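Intro to Automation - Handout 4
Notes from the Flener open day
Prepared by Sumeya Gebru, October 2, 2024

For those who missed the bus, and for those who came and were too busy watching to write anything down (I don't blame you!), these are the main points from our visit. Please read them before the lab.

1. What we saw

The open day had two halves. First came the Brimasura hall, with the packing line running behind glass at full speed. It's loud, it's fast and it's very hard to learn from, as everything happens before you can ask a question. The second half was the demonstration room upstairs, where the staff run one arm on a table and let you stand close enough to follow each move. I could have stayed there all afternoon.

The job in the demonstration was as small as they come: move a LEGO brick from one place to another. I heard a few groans when it was announced. Those stopped once the arm got going, and we ended up with 30 minutes of questions on a task a toddler can do.

2. Breaking the task into steps

Any pick and place job can be written out like this:

approach - stop a little above the part
descend - come straight down, slowly
grip - close the fingers and check they met something
lift - straight up, clear of anything nearby
transfer - travel to the target
place - descend, open, back away

Most of the trouble lives in descend and grip.
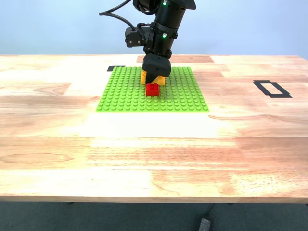 Think about how little room the fingers have. When two bricks sit close together, a gripper that comes down a few millimetres off centre will nudge the neighbour, and then your stored position for that neighbour is wrong too. One small error becomes two. Somebody asked why you wouldn't simply open the fingers wider - good question, and the answer is that wider fingers need more clear space on both sides.

Studs add their own problem. A brick that is pressed onto a baseplate holds on, so the lift has to beat that grip without tipping the brick. A brick resting on bare wood has nothing to hold it still and can slide away as the fingers close. Same brick, same arm, different settings.

3. Marking the target

Tape on the table is a lovely cheap trick. A taped outline gives people a clear pass or fail: the part is inside the line or it isn't. Remember that the tape is for us. Unless the program has a camera looking for it, the arm only knows coordinates, and if you bump the table it will happily go to the old spot.

4. Numbers to keep for the lab

The Ayele group logged 41 tries in their practice set and called 40 of them good. Ask yourself what "good" meant before you get excited. Inside the line? Flat on the table? Your report must define it in one sentence, before the results.

5. To do

Write out the six steps for the Ganen cup task, with one thing that could go wrong at each. Run it 10 times without changing anything between tries. Bring the log sheet, including the ugly ones - those are the ones I most want to talk through.

The next open day is in March. Names on the sheet by my door, please.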